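The Second Reader

A short story by Annelies Vermeulen
December

Dora Fengate had edited mysteries for 36 years, and in that time she had guessed the killer in all but two of them. Both of those books were by Paul Vakulenko.

The third Vakulenko manuscript came to her office in a shirt box tied with kitchen string. The first 60 pages were typed. After that it was handwriting, small and slanted, in blue ink that changed to black on the page where the sister arrives at the mill.

"He's late," said her assistant, Tim. "Sales wants a title by four."

"Tell Sales it's called what it was called in the spring."

"They don't like that one."

"They don't have to read it."

She closed the door and started over from page one. It was a village story this time. A mill owner is found in the race below his own wheel, and the only people who could have opened the gate are his sister, his bookkeeper, and a boy who is paid to grease the works. By lunch she was sure it was the bookkeeper. By two she was sure Vakulenko wanted her to be sure it was the bookkeeper, and she went back to chapter three to look at the boy.

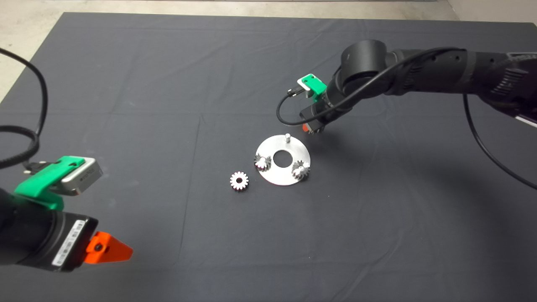
Aluminum plate and pin on dark cloth.

On page 212 the bookkeeper died.

Dora put the page down and called Vakulenko's number in Sellurport. It rang for a long time.

"You killed Mr. Sikix," she said.

"Yes."

"He was the best thing in it."

"That's why it had to be him." He sounded like he was eating something. "Who do you think did it?"

"I haven't finished."

"You always guess before you finish. Who?"

She looked at the stack. There was a good inch left. "The sister," she said. "She says she came on the evening bus, but she knows the porch step is broken. It was fine in the morning. She'd have to have been there in the afternoon."

He stopped chewing.

"What page is that?" he asked.

"Ninety-one."

"I didn't mean that," he said. "The step. I forgot I'd broken it."

Dora waited. Out in the hall Tim was telling someone that she was on the phone and would be on the phone for a while.

"So who did it?" she said.

"The boy."

"Why?"

He told her. It took ten minutes and there was an uncle in it, and a debt of 1000 dollars that had not been mentioned before page 300. She wrote the word "uncle" on her pad and drew a box around it.

"It's a good ending," he said when he was through.

"It's all right."

"You hate it."

"I don't hate it. I'd believe the sister." She turned back to ninety-one and read the line again. It was a plain line. She steps over the broken board without looking down and asks if there is any coffee. "You wrote this in the black ink, Paul. Everything up to the mill is typed or blue, and then it's black and she walks in and it's twice as good. What happened there?"

"I ran out of blue."

"What else?"

He didn't answer right away. A chair scraped on his end of the line.

"My sister came to stay," he said. "For the funeral. I wrote that part in the kitchen with her sitting there."

Dora hadn't known about a funeral. She asked whose it was, and he said their father's, in October, and that he hadn't wanted to put it in a letter.

"I'm sorry," she said.

"She asked if it was about her. I said no."

"Is it?"

"Give me until the end of the month," he said. "I'll have to take the uncle out."

She said that was fine. When she had hung up she tied the string back around the box, then untied it and took out page ninety-one and read it standing at the window. Tim knocked at ten to four and asked about the title.

3 comments | 14 shares

Contact | Copyright Annelies Vermeulen | Back to top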